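Sinaga gallery: collecting the tabletop set

Sinaga is the project where we gather examples of everyday hand work so that a learning system has something to copy. Flunder does the collecting, Todari does the training, and the pictures on this page come from the collecting side. Most of the tasks are small things people do at a table: opening pouches, folding cloths, putting lids on boxes, moving cups from one spot to another.

The tool we use is a hand-held gripper, one for each hand. A person does the task with the grippers in place of fingers, and the cameras and markers on the tools give us the motion afterward. One try at a task is called a take. A take runs from the moment both grippers come up over the table to the moment they are set down or pulled back, and it gets thrown out if the markers are hidden for too long in the middle.

The tabletop set now has 309 takes. Of those, 291 passed the check and went on to training. Pouches with zippers gave us the most trouble – the fabric slides along with the pull unless the other gripper holds it down – and they account for nearly half of the takes we dropped.

We work with several people on the floor at once. The limit at the moment is eight, set by how many pairs of grippers we can keep charged and calibrated. Each person stays on one task for 40 takes and then switches. We tried longer runs in August and the motions got sloppy toward the end.

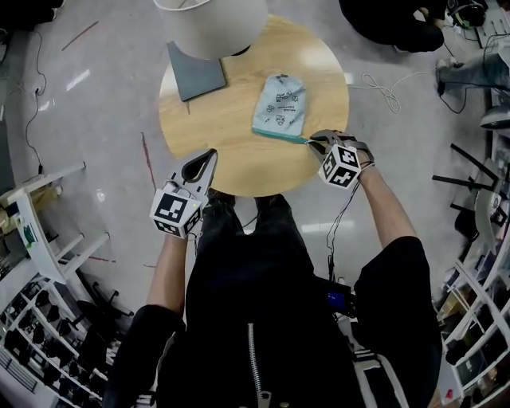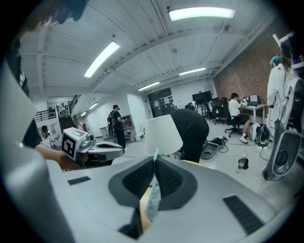 First picture: pouch task at the round table, right gripper on the teal zipper strip, left gripper open. Second picture: the work floor from a camera on one of the hand-held grippers.

Some notes for people who plan to use the set.

Left and right are always given from the point of view of the person holding the grippers. In the older Cloltovano files they were given from the far side of the table, so the two sets need to be matched before they are mixed.

The head view and the gripper views are stored as separate files. They share a clock, and the offset is written in the first line of each log. If you only have room for one, take the gripper views. The training side has had better results with them on anything that involves a thin edge, such as a zipper strip or the lip of a lid.

We do not clear the room before a take. People walk past, lights stay as they are, and things get left on tables. A system trained only on a bare table did badly for us when it was moved to another building, so the clutter stays in.

Failed grasps are kept if the person recovers and finishes the task. They are tagged "retry" in the log. Takes where the person gives up are stored in a different folder and are sent only on request – ask Flunder for the dropped set and say which task you want.

Next on the list are drawstring bags, jar lids and a second round of zippers with stiffer fabric. Pictures from those will go on a page of their own.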